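Home | Forums | Kitchen & Baking | New Posts | Log in

Soap molds - silicone or wood with a liner?

marlpit_soaper
February 28, 2022
So I've been making cold process since September and I'm already sick of lining my mold. It's a Kudisis wood one, holds 3 pounds, and I spend longer folding freezer paper than mixing the soap! Thinking of going to the Ulau silicone loaf. Anyone use it?

lyeandlet_lye
I have 2 of the Ulau loaves and love them. No liner, pops right out. You do have to wait longer before unmolding though, mine gets sticky corners if I rush.

tubgirl308
Gonna disagree. Silicone sides bow out on me every time and then my bars are fat in the middle. I went back to wood and I'm staying there. I like a loaf with flat sides and sharp edges, and a strong solid color looks best that way.

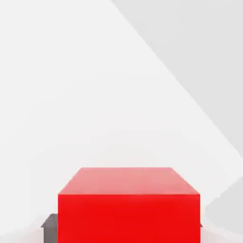

Can you put a silicone liner inside the wood mold you already own?
Measure the inside of the wood box first, then buy a liner a hair smaller so it drops in without buckling.

lyeandlet_lye
OK but the bowing only happens if you overfill, tub. I pour 300 grams less than the max and mine come out straight.

tubgirl308
Then what am I paying for the big mold for lol

ho_river_suds
I'm with tub on this one. Had a Rutonier silicone slab that sagged on the shelf and I gave it away. Wood plus a liner - best of both, and it holds the heat if you like gel phase.

marlpit_soaper
Ok, liner it is. Measuring the box tonight. What do you all use to cut, wire or a plain old kitchen knife?

ho_river_suds
Wire. Start a new thread for that one though, people get heated.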